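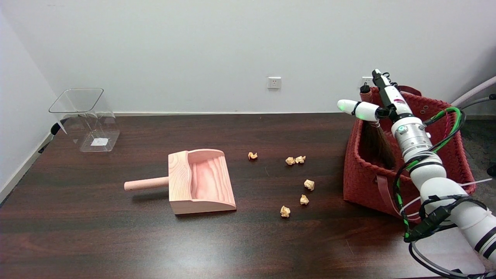 *A clear bin and a pink dustpan on the table.*

## Shipping FAQ

**Why did my freight charge go up again?**
Ugh, I know. Oltex raised its container rate in June, and I held off passing it on as long as I could. It's now 26 dollars a carton, up from 22.

**Can I lock in a rate?**
Yes! Book your cartons with me and the price holds for 30 days, even if the carrier changes its mind the next morning (it has happened).

**Which port do you use?**
Mostly Incombe. When it's backed up I switch to Koubek — a longer truck ride, but the boxes do get off the boat.

**How long does an order take right now?**
My last one took 27 days door to door. I'd plan for more than that if you're buying for the holidays.

**Can you split my order?**
Sure, into 2 shipments at most. Past that the paperwork eats me alive, and you'd be paying the customs fee every single time.

**Do you still sell Grurier parts?**
I do, but only what's already in the warehouse. The factory is short on springs and won't give me a date, so I've stopped taking backorders. Email me and I'll check the shelf for you.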